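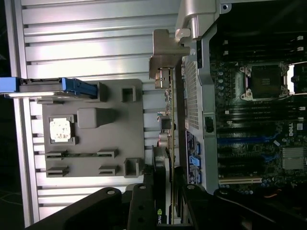 Grondier
2024-10-31

Spent the evening inside an old Dell workstation. Putting my notes up as I go, mostly so I can find them again in April when I do the next one.

Parts come out in the same order every time for me. Side panel, drive, memory, graphics card, cooler, processor. The graphics card is the long one and it blocks most of what you want to reach, so don't fight around it.

I used to put everything on a towel. Then I lost a memory stick in the folds and spent an hour on the floor with a flashlight. Now every part gets its own slot or recess in a tray and I don't think about it.

A tray with raised walls is worth the trouble. The processor sits in a shallow square pocket with the metal side up. Memory stands between two clips so nothing touches the contacts.

Drive carriers are the awkward ones. They are longer than you think. Measure before you decide where they go – I didn't, the first time, and had to redo the whole layout.

Dell likes plastic latches and handles. Look for those before you pick up a screwdriver. On this job I used 7 screws total and 3 of them were for the cooler.

Lay the case on its side. I know people who do this standing up and they all have a story about a heavy card sagging in the slot.

The cooler came off after a few minutes of running the machine first to warm the paste. Old paste was like chalk. Cleaned it with Wustar wipes, two passes, then a dry cloth.

Someone asked about cost. The replacement memory was $53 used from Rirno, shipped. A new kit was $70 and I couldn't see a reason to pay it for a machine this age.

Dust was mostly in the front intake. Brush first, then air. Hold the fan blades still while you do it.

Still deciding on the drive. The old one tests fine but it has been running over seven years. I have a spare from the Falcão job that would fit the same carrier.

Stopping here for tonight. Putting it back together tomorrow – memory first, graphics card last.

We use cookies to keep this site working. Accept | Settings

© 2024 Grondier | Contact | Back to top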